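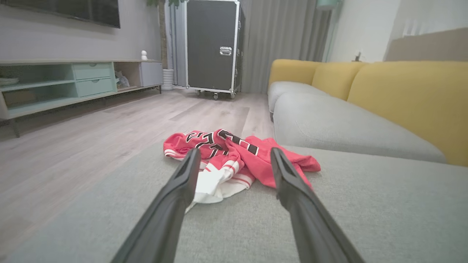
Uma leitora escreveu a perguntar se vale a pena guardar camisolas de jogo já gastas, e respondeu ela própria na linha seguinte: guarda todas, mesmo as que já ninguém veste, desde que tenham número nas costas.

A camisola vermelha e branca, amarrotada no sofá cinzento. O número é preto com contorno branco e mal se lê entre as dobras. Atrás, as almofadas amarelas.

Esta página faz parte da série sobre arrumação de salas, começada em janeiro no apartamento da rua Petersen, 212. A sala tem uso diário e serve também para dobrar roupa, por falta de outro espaço. O sofá é o modelo Mondard, de canto, comprado em segunda mão. As almofadas foram encomendadas à parte, na Rornance, e demoraram 3 semanas a chegar.

Notas sobre a roupa desportiva:

Lavar do avesso, a 30 graus, sem amaciador. Os números estampados não vão ao ferro.

Dobrar com as mangas para dentro e o número para cima. Duas camisolas por pilha chegam, com mais do que isso a pilha cai.

As peças que ficam na sala vão para o armário Umo, na gaveta de baixo. As restantes seguem para o quarto ao fim do dia.

A próxima página da série é dedicada ao corredor e ao bengaleiro.

Contacto | © 2019 Arrumar a Sala. Todos os direitos reservados. | Voltar ao topo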